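Nardale pauses two-arm picking trials after grip fault

Nardale has suspended unattended running of its two-armed grocery picking robot after a fault in the right hand caused it to release a loaded shopping basket during a test on Wednesday. No one was hurt.

The company said the hand opened without a command while the arm was holding a basket at waist height. The basket fell to the carpet inside the marked work area. The operator pressed the emergency stop, and both arms held position until power was removed.

Logs recovered from the controller show that the right hand lost communication with the arm for 149 milliseconds. On reconnection the hand restarted in its default state, fingers open, and did not wait for the arm to confirm that it was carrying a load. The left hand runs the same firmware but stayed connected throughout.

Nardale traced the dropout to a worn connector at the wrist. The hands are supplied by Pikusora, which has confirmed the restart behaviour and is preparing a firmware change so that a hand regaining its connection keeps its last commanded grip. Until the change is installed, baskets will be limited to a single item and an operator must remain within reach of the stop button.

The robot had logged 1,718 basket lifts before the fault. Most were done at the company's Gallell test site, where it picks artificial vegetables from a mock produce stand with one hand and holds the basket in the other.
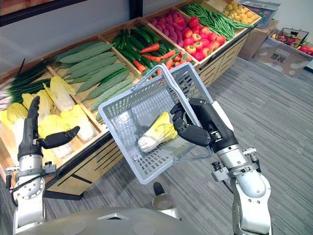 The robot at the produce stand, with a napa cabbage in the basket.

Connectors on all 11 hands in Nardale's inventory are being inspected -- two have been set aside for replacement so far. The wrist cable routing is also under review, as repeated basket tilting may have added to the wear.

Unattended trials will resume once the revised firmware has completed 100 consecutive lifts with forced communication dropouts and no release. Nardale expects to begin that test in August.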